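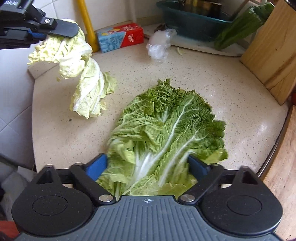 Napa cabbage demonstration with two grippers, seen from the camera on one of them.

Recording leaf-handling demonstrations

These steps cover the leafy vegetable task in the Taritz set. The method trains a policy from hand-held gripper recordings only, so the quality of each take matters more than the length of it.

1. Work on a real kitchen counter. Leave the usual items where they are. Policies trained at Stikstead on cleared counters did poorly once a basin or a bag was added.

2. Check that both blue finger pads show in the camera view with the jaws open and with the jaws closed. If one is hidden, reseat the camera before recording.

3. Start with both grippers above the counter and hold still for 2 seconds. The alignment script looks for this pause.

4. Take the leaf by the thick white rib. The frilly part tears and gives the model very little to learn from.

5. Move at half your normal speed. Keep each take under 12 seconds.

6. Keep failed grasps. Mark them "F" in the log and go on to the next take.

Record 300 takes per kitchen. Albane Brunet compared smaller sets from the Prulthorpe kitchen and found that the policy still mixed up single leaves and folded ones.

When you finish, run the Carré filter before uploading. It drops takes with missing poses and writes their numbers to a text file. Redo those takes in the same kitchen.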